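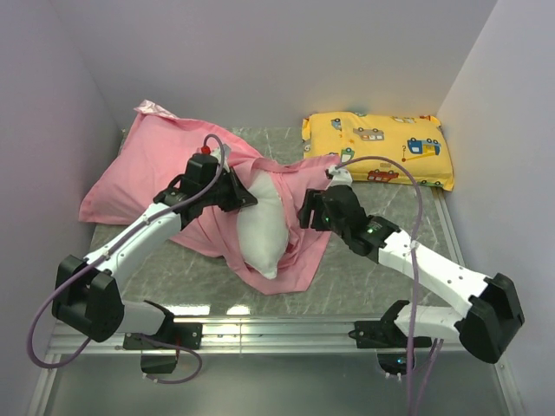
Notes from the Flendau open day

Okay, so if you missed the trip, read this before the lab. Nicanor Ochoa showed us the pillow station, with two arms facing a pink pillowcase and a white insert, one gripper pulling on each side. I stood there way too long!

Stuff I'd like you to remember:

Cloth is hard. A box keeps its shape when you grab it, but a pillowcase folds and slides and hides its own opening (you all know this from making the bed).

Two arms have to agree. If one pulls taut and the other lags, the fabric slips out.

Practice takes ages. Nicanor said they recorded 3,000 tries in June, and a slow one can take up to 165 seconds.

For the lab, get into groups of 4 and dress a pillow using only two fingers per hand. Write down every spot where you had to regrip, and bring your list to session 7.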